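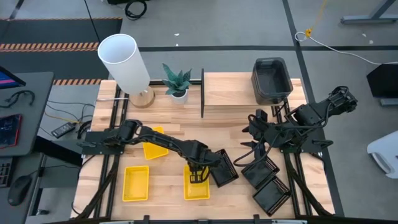 How long should I let a new bread starter go before I bake with it?

Give it two weeks if your kitchen is on the cool side, and don't trust the big burst of bubbles you get on the second or third day. It usually goes flat again after that, and everybody thinks they killed it. Keep feeding.

Section 3: Daily feeding and your first loaf

I named my starter Trevor, so that's what I'll call it in these steps. Yours can be whatever you like!

1. Stir Trevor and scoop 28 grams into a clean jar. The leftovers can go in the trash or into pancakes (I do pancakes).

2. Add 55 grams of flour and 55 grams of water. Half whole wheat and half plain white works great for me, but all white is fine too.

3. Mix until you can't find any dry flour, scrape down the sides, and put a rubber band around the jar at the level of the mix.

4. Set the lid on loosely and leave it on the counter.

Caution: don't screw the lid down tight. The gas has to go somewhere, and I've had to clean a cupboard door over this.

5. Do it all again at the same time tomorrow. I feed mine at 7 a.m. while the coffee's going, and once the jar is doubling every day I start thinking about bread.

Note: gray liquid on top just means it's hungry. Pour it off or stir it in, your call. Pink or orange streaks, or any fuzz, and the whole thing goes out - jar contents, spoon scrapings, all of it. Start over with fresh flour.

6. On baking day, wait until the mix is well past the rubber band and domed on top. Mine takes around five hours in August and most of a day in winter, so go by the band and forget the clock.

7. Save a spoonful before you make your dough! My friend Carys Nicholas used up every bit of hers and had to come over with an empty jam jar.

Going away? Feed it, let it sit out for an hour, then put it in the fridge. It'll keep a week or so between feedings in there. When you get home, give it two or three regular feedings on the counter before you bake. Shaping and oven times are in Section 4.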